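About Hakia

Welcome, and thank you for wandering over to this page — we know most people come to the site for the order form and go straight past. Hakia is a small company in Getcombe that supplies the little things in hotel and guest house rooms: the key cards, the power cards that go in the slot by the door, the card wallets, and the trays and dividers that keep all of it in some sort of order behind the desk.

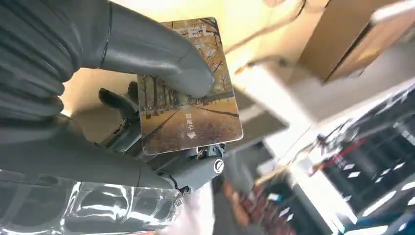
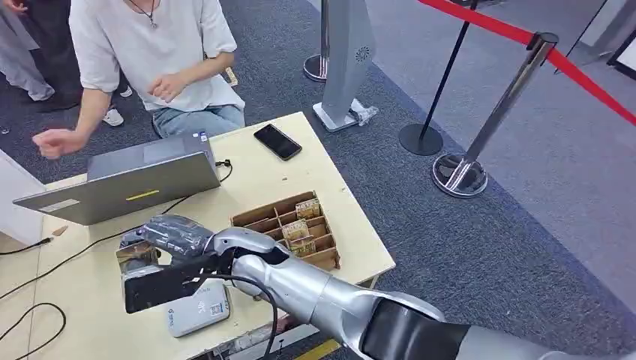

First picture: a power card with an autumn avenue on its face. Second picture: a pale wooden table with a cardboard organiser tray in the middle.

How we began

We started out as a print shop doing menus, raffle tickets and a great many wedding orders of service, and we might be doing that still if a guest house on the Beaulieu road hadn't come in one August asking whether we could print on plastic. We said yes, rather too quickly, and then spent the rest of the summer finding out how. Their first order was for 150 cards with a drawing of the front door on them, and a good few had to be done again before the green came out as green. They were very patient with us, they are still customers, and the front door has since been painted blue, so the cards have been redrawn as well.

After that came a small hotel, and then a friend of the small hotel, and by the following spring the wedding stationery had moved to one shelf and the cards had the rest of the room. We now look after 164 hotels, inns and guest houses. Some order every few weeks and some we hear from once every couple of years, usually at the start of the season when a drawer has been opened and found to be nearly empty. We are happy to hear from either sort.

The cards

If you have stayed anywhere with a slot on the wall just inside the door, you will know what a power card does. You put it in, the lights come on, and you take it out when you leave. It is a plain enough object and for years most of them were plain white, or carried a logo and nothing else. We have always thought that was a bit of a shame. A guest handles that card several times a day, and it may as well have something nice on it.

So we do a lot of picture cards. Autumn is far and away the favourite, with fallen leaves and a long path between trees, and there is something about those warm ambers that sits well in a hallway. We also print coast, snow, orchards, harbours, town roofs and one very popular heron. The Beaulieu range is our own set of landscapes, and you can order any of them as they stand or with your own wording on top. If you have a photograph you would like to use instead, please send it as large as you can. Phone pictures are often fine. Pictures that have been sent through three different messaging apps are often not, and we will write and tell you before we print anything.

Wording can go across the top or down the side, in whatever language your guests read. Chinese set vertically looks especially handsome on an upright card and we are asked for it more and more, though we do need the text supplied and checked by a reader you trust, as our own skills stop at English and a bit of hotel French. Small icons can be added too. Hearts, keys, moons and lightbulbs are all in the icon list, and we will draw you a new one if it's simple.

All our cards have rounded corners. You can have the picture run right up to the edge or keep a thin pale border round it, and if you can't decide, we'd suggest the border. Cards get knocked and dropped and sat on, and the wear seems to show less.

The trays

The trays came about by accident. We were sending out mixed orders, a few dozen of this and a few dozen of that, and customers kept ringing to say that everything had slid together in the post. We tried paper bands, then envelopes, then smaller boxes inside the big box, which used up a dreadful amount of cardboard. What we settled on in the end was a shallow brown tray with thin partitions that slot across one another to make a grid, so that each kind of thing has its own little compartment and can stand up with its label showing.

We called it the Zivach, a name that was scribbled on the lid of the first one as a working title and never came off. People began asking whether they could buy the tray without the cards. Of course they could! There are Zivach trays now in reception drawers, in linen rooms, in a school office, and in at least one potting shed. They arrive flat, with the partitions bundled separately, and they take a few minutes to put together the first time and a good deal less the second. The standard one is brown cardboard and we have no plans to make it in any other colour, though we are asked.

Where we work

We are in two rooms and a passage above a bakery in Getcombe, which means that Friday afternoons smell wonderful and the stairs are floury. The printing is done in the back room. The front room has the tables, where orders are checked, sorted and packed. There are nine of us altogether if you count the two who only come in for the busy months, and we do count them.

Visitors are welcome if you let us know first. We keep a sample box with 533 cards in it, going right back to that first front door, and you are free to sit down with a cup of tea and go through the lot. Please allow longer than you think.

Ordering and samples

Samples are free and we'll post up to six designs to any address in the country. The smallest order is 25 cards of one design. Repeat orders can be smaller than that, as your artwork is already with us and there is nothing to set up. We keep all artwork on file unless you ask us not to.

Please check that your door slots take a standard size card before you order. If you aren't sure, put an old one in the post to us and we will measure it and send it back with your samples.

Page last updated 29 October 2018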